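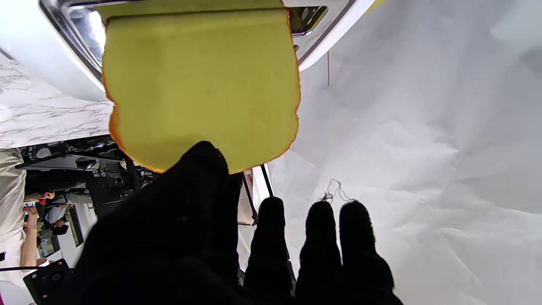 2024-05-23
By Cillian Duggan

I burned my first piece of toast in front of Ngọc Vi within ten minutes of meeting her, and she was very nice about it. "You pushed the lever down twice," she said. "The robot does that too, sometimes."

I'd come out to Gencombe to talk to her and her lab partner Wanpen Thaweesak about a paper they've been finishing all spring, and I had a list of sensible questions about it, most of which I never got to. (Sorry to the reader who wanted to know about the motors. I forgot!) What I got was a long, wandering chat about bread, gloves, and why a small camera near the wrist can teach a robot hand more than a big one on the wall.

Their question sounds simple. If you want a hand with fingers to learn a kitchen chore from people steering it through the motions, how many tries do you need, and which ones are worth keeping? The usual answer has been to collect as many as you can stand. Vi and Wanpen started out that way, with 3,000 recorded tries at putting bread in a toaster and getting it back out, and then they began throwing recordings away to see what would happen.

"I was sure it would get worse," Vi told me. "I had a bet on it with Wanpen. I lost a dinner."

What they ended up keeping was 540 tries. The hand trained on just those did as well on their test as the one trained on the full set, and on one part, taking a slice out without tearing it, it did better. I asked her to say that again because I thought I'd misheard. She said it again, slower, the way you would for an uncle.

So which 540? This is where Wanpen took over, and she's a fast talker, so I hope my notes are right. Every recording gets a score for how much the wrist camera's view changes in the last moments before the fingers touch the bread. They call the score Cukeck, a word Wanpen's nephew made up for a sandwich, and by now it's in the code so it's staying. A recording where the person steering comes straight in and grabs gets a low score. A recording where they come in a bit off, slow down, shift the thumb over and then close gets a high one.

"The clean ones all look the same," Wanpen said. "You watch two hundred of them, you've learned one thing. The ones with a little fix in the middle, each of those is teaching you what to do when you're not where you wanted to be. And with bread you are never where you wanted to be."

I asked why bread. I mean, there's a lot of stuff in a kitchen.

"Because it gives," Vi said. "A mug, you squeeze a bit too hard, fine, it's a mug. A slice, you can see right away that you squeezed too hard. It has a dent in it with the shape of your thumb." She held up her own thumb for me, in case I'd lost track of what one was.

The thumb came up a lot. From the wrist camera, it takes up a good deal of the picture, and I'd have guessed that was a problem. I'd have moved the camera! Vi did move it, early on, to a spot where the fingers were mostly out of the way, and the results dropped. Her best guess is that the hand needs to see its own thumb next to the crust to know how far off it is. She was careful to call that a guess. They have one set of tests with the thumb blurred out of the video, and those came out badly too, but she said there are other ways to explain it and she'd like to try them before she says it any louder.

Then there are the gloves. The robot hand wears a black knit one, which I thought was for looks. It's for grip, mostly, and Wanpen has opinions about knit gloves that could fill a second interview. They shed. They stretch at the fingertips. A new glove grips differently from an old one, and for a while the scores were jumping up and down from week to week and neither of them could work out why. "We were reading through our training code line by line," she said, "and it was laundry."

Now they swap gloves on a schedule and write it down next to each recording.

I wanted to know where it falls over, since every robot story I write gets at least one email asking. Vi answered before I'd finished. Thin slices are hard. Toast that has come out very dark is hard, because it cracks before it bends. And the test itself was one toaster and 20 runs for each version of the training, which she thinks is too few for the tearing result. "As well as, I'll stand behind," she said. "Better, ask me in July."

July is when the second round should be finished. Hạnh Lương is running that one with a different toaster, a different loaf and people steering who have never done it before, which Wanpen thinks is the part that matters. Their own steering got very smooth with practice, and smooth turned out to be the thing they were throwing out. Beginners wobble and fix, wobble and fix. If the idea holds up, you might want a few beginners on purpose.

"So I'd be useful," I said.

"You'd be very useful," Vi said, and handed me the controls.

I got the slice out on my fourth go. It had a dent in it. Wanpen looked up the score for that try and it was high, really high, and I've been telling everyone at home.

Got a question for Ngọc Vi or Wanpen? Leave it in the comments and I'll pass it along.

We use cookies to remember your settings and count visits. By staying on this site you agree to our cookie policy. Accept | Manage choices

Contact | © 2024 Cillian Duggan | Back to top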